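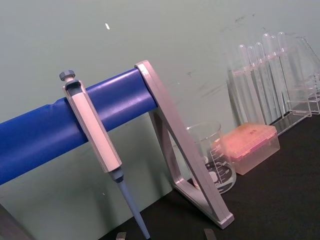

Funmilayo Wike told me that I had the wrong side of the street, and that the Karamanlidis bakery was always across from the tram stop, never next to it. She was right, so this section had to be rewritten before it went any further.

Search this journal Enter keywords Go

3. Walking Flallar Street

I started with the city directories, the way everyone does, and copied out 1,372 entries for Flallar Street and the two blocks behind it. Then I went for a walk. The directories put the bakery at number 30, but the street was renumbered one November and the old plates came down, so number 30 today is a parking lot entrance. I stood there feeling pretty silly with my photocopies!

What helped was the paint. The brick wall beside the Sturero building still has old lettering on it, at least three signs deep, and I was allowed to take a few chips from the bottom edge. (Figure 1 has a pipette stand, a beaker, a tip box and a test tube rack on a black tabletop). 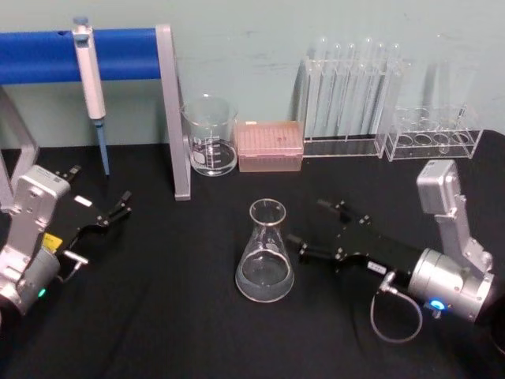
The lowest layer of lettering reads "BREAD & RO" and then a drainpipe gets in the way. I take that as rolls. The rent book gives the baker 642 square feet and a yard — and only one lot on the block ever had a yard, the one Funmilayo had been pointing at all along.

I still can't say when the ovens went cold. The last directory listing is no proof, as the Gromport Hotel stayed listed for years after its roof fell in. My guess is that the family moved out when the tram did, but I'd want to see the water bills first, and those are in the 200 boxes I haven't opened.

Related articles
Who Moved the Gromport Tram Stop?
Reading Painted Walls: A Short Guide
Rent Books as Street Maps

Contact the editors | Back to top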